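Jury service at Mesen Crown Court – quick answers

Do I have to come?
Yes, if you've had a summons. You can ask to put it off once. Do it early please, August fills up fast.

What if I ignore it?
Fine of up to £2,000. Not worth it.

How long for?
Usually 2 weeks. Fraud and theft trials can run over, sometimes to 6.
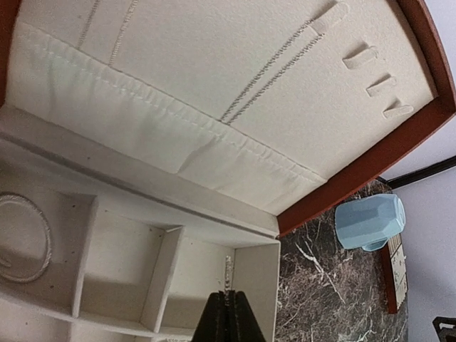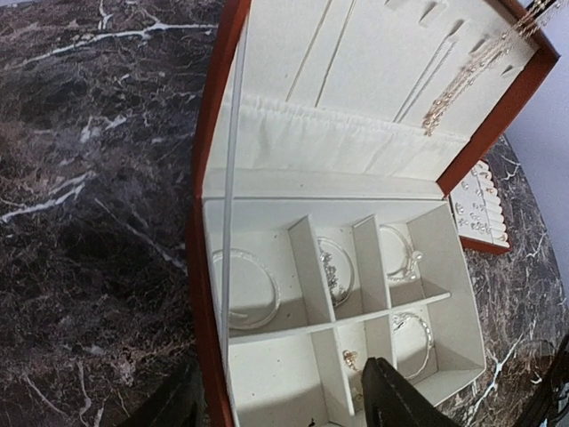 Jewellery box, lid up

Can I talk about the case?
Only with the other jurors, in the jury room – not at home, not online. Applies to texts aswell.

Parking?
None on site. Strebel Road car park, 20 minutes' walk. Keep your reciept.

Lunch?
Canteen on the ground floor, or bring your own.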